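Bon. Je viens de passer la matinée à relire un document de règles pour l'évaluation de robots en simulation. Le nôtre. J'ai des remarques. Fil.

1/ Chez Fliment on fait saisir des objets à un bras simulé, puis on publie un taux de réussite. Tout le monde fait ça. Le chiffre dépend surtout de ce qu'on a décidé d'appeler « réussite » un jour où on avait faim.

2/ Règle 1 du document, version d'origine : « L'objet est considéré comme posé lorsqu'il est posé. » Je n'invente rien. Elle a tenu tout l'hiver.

3/ Version actuelle : pince ouverte, objet immobile, contact avec la surface cible, et avec elle seule. Quatre conditions. On a mis trois réunions à écrire « et avec elle seule ».

4/ Pourquoi tant d'énergie ? Parce qu'on teste aussi avec des objets que personne n'a choisis pour leur commodité. Une tasse, c'est poli, ça a une anse. Une branche, ça n'a aucune éducation.

5/ Consigne type : « mets la branche dans l'assiette ». Cinq mots et demi. Maintenant, définissez « dans ». Le bout crochu au-dessus du rebord, ça compte ? Et quand le reste de l'objet dépasse largement de l'assiette, on juge sur quoi ?

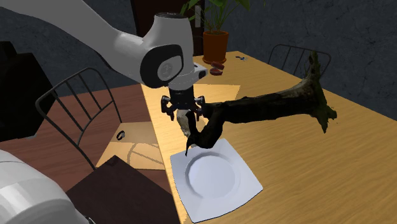

Baoshan Lei me répond qu'une consigne absurde ne mesure rien, et qu'il vaudrait mieux retirer du jeu de test tout ce qui ne tient pas dans le récipient demandé.

6/ Je comprends, et je ne suis pas d'accord. Si on retire tout ce qui dépasse, il reste des cubes. On a déjà eu un banc d'essai avec des cubes. Nos scores y étaient magnifiques, on en a fait une affiche pour le couloir.

7/ En revanche il a raison sur un point : une consigne impossible doit être étiquetée comme telle AVANT le passage, par quelqu'un qui ne connaît pas le modèle testé. Pas après, quand le score est tombé et qu'on découvre soudain que l'objet était « hors périmètre ».

8/ C'est la règle 4 chez nous. On l'appelle « la règle Gulham », du nom du projet où on a fait exactement le contraire. Score annoncé : 84 % de réussite. Score après réintégration des essais discrètement écartés : je vous laisse l'imaginer, moi j'ai dû l'écrire dans un mail.

9/ Règle 5 : le nombre d'essais s'affiche à côté du pourcentage, dans la même taille de police. La précision sur la police a été ajoutée après lecture d'une plaquette de Bech. Je n'en dirai pas plus, ils sont sympas et ils offrent le café.

10/ Notre minimum interne : 10 essais par objet et par consigne, positions de départ tirées au sort, graine aléatoire publiée. C'est peu. Sur une campagne complète ça fait quand même plus de 2 000 essais, et quelqu'un doit relire les litigieux à la main. Quelqu'un, c'est moi.

11/ Règle 6, ma préférée : une saisie n'est pas une tâche. Tenir l'objet en l'air, c'est très bien, bravo, mais la consigne disait de le poser. On note les deux séparément. Les courbes de saisie sont toujours plus jolies, donc on les met en second.

12/ Règle 7 : le décor compte. Si le bras balaie le voisinage avec la partie de l'objet qui dépasse, l'essai est marqué « réussi avec incident ». Alandale voulait appeler ça « réussi ». On a échangé pas mal de messages. Le ton est resté cordial jusqu'au septième -- après, disons professionnel.

Une lectrice me demande si on transpose ces règles telles quelles sur un vrai robot.

13/ Non. En simulation, je remets tout en place d'une touche, et la physique des contacts est celle que le moteur veut bien me donner. Un objet tordu peut s'y comporter de façon très digne et faire n'importe quoi sur une vraie table. Le document le dit dès la première page, en gras, depuis qu'on a compris que personne n'ouvrait la deuxième.

14/ Donc règle 8 : jamais de chiffre simulé sans le mot « simulé » dans la même phrase. Dans la même phrase. Pas en note, pas en annexe, pas « le lecteur l'aura compris ». Le lecteur a autre chose à faire.

15/ Reste la question du « dans ». État du débat à 16 h : on juge sur le point d'appui principal après lâcher. S'il est sur le rebord, c'est « partiel ». S'il est dans le creux, c'est bon, même si l'autre bout traîne sur la table. Sauf que la règle 1 dit « et avec elle seule », donc non.

16/ Oui, la règle 1 contredit la règle 9. J'ai ouvert un ticket. Il m'a été attribué.

17/ Si vous avez une définition de « dans » qui marche pour une assiette, un panier et un tiroir, mes messages sont ouverts. Merci d'éviter les réponses qui commencent par « il suffit de ». J'en ai déjà 10.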